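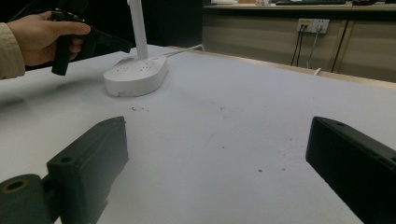 Desk and Task Lighting: Frequently Asked Questions

Jima Lighting Support. Last revised May 1, 2024.

What color temperature should I use for desk work?

For reading, writing and general office tasks, 4000 K is a common choice. It is neutral and does not shift the look of printed paper much. For evening use, 3000 K is easier to live with. The two can be mixed in one room, but a cool desk lamp under a warm ceiling fixture makes the difference between them more obvious.

What is the difference between lumens and lux?

Lumens measure the total light leaving the lamp. Lux measures the light arriving on a surface, in lumens per square meter. A lamp with a narrow beam can give a high lux reading on the desk from a modest lumen output. When comparing desk lamps, look for a lux figure and the height at which it was measured. A lux figure without a height cannot be compared with anything.

Where should the lamp stand?

On the side opposite your writing hand, so that the hand does not throw a shadow over the line being written. Right-handed users place it on the left. For keyboard work the side matters less. Keep the head below eye level or angled away from you, and check the screen for reflections before you settle on a position.

My desk surface is white and glossy. Is that a problem?

It can be. Glossy tops reflect the light source as a bright patch, which tires the eyes over a long session. Move the lamp farther to the side, lower the output, or use a desk pad. Matte surfaces scatter the light and rarely need any correction.

Does the lamp flicker?

The Priderix and Cavlow drivers use constant-current dimming and do not pulse the LEDs at any setting. The older Aguiar driver dims by pulse width. Its pulsing is too fast to be seen directly, but it can produce bands on video calls. If you see bands, run the Aguiar at full output or change the shutter setting on the camera.

Can I use the lamp with a wall dimmer?

No. All three models have electronic drivers and need a constant supply. A wall dimmer will cause buzzing or unstable light and may damage the driver. This is not covered by the warranty. Dim from the lamp's own control only.

Can I replace the LED module?

On the Priderix and Cavlow, yes. Unplug the lamp, let it cool, remove the 4 screws under the head cover and disconnect the module. Spare modules are matched to the driver, so quote the full model code when ordering. The Aguiar module is bonded to its heat sink and the head must be replaced as a unit.

The lamp turns off by itself. Why?

Usually the auto-off timer, which is set to 3 hours at the factory. Hold the power control until the light blinks twice to disable it. If the lamp still turns off, check the following:

The plug is fully seated in the adapter.
The vents are clear of paper and dust.
The adapter is the one supplied with the lamp.

A lamp that shuts down within a few minutes of a cold start has a driver fault – contact support.

How do I clean it?

Unplug it first. Use a dry or slightly damp cloth. Do not use solvents or abrasive pads, and do not spray liquid onto the lamp. Dust on the diffuser lowers the output, so it is worth wiping even when the rest looks clean.

How long is the warranty?

Lamps bought before October 2022 have two years. Later purchases have three. Keep the receipt. Serial numbers are accepted only for units sold through our own store.

Who do I contact?

Technical questions go to Itzel Quintero. Spare parts and returns go to Khalil Najjar. Include the model code, the date of purchase and a short description of the fault. Orders of over 200 units are handled separately by Rosimeire Honorato.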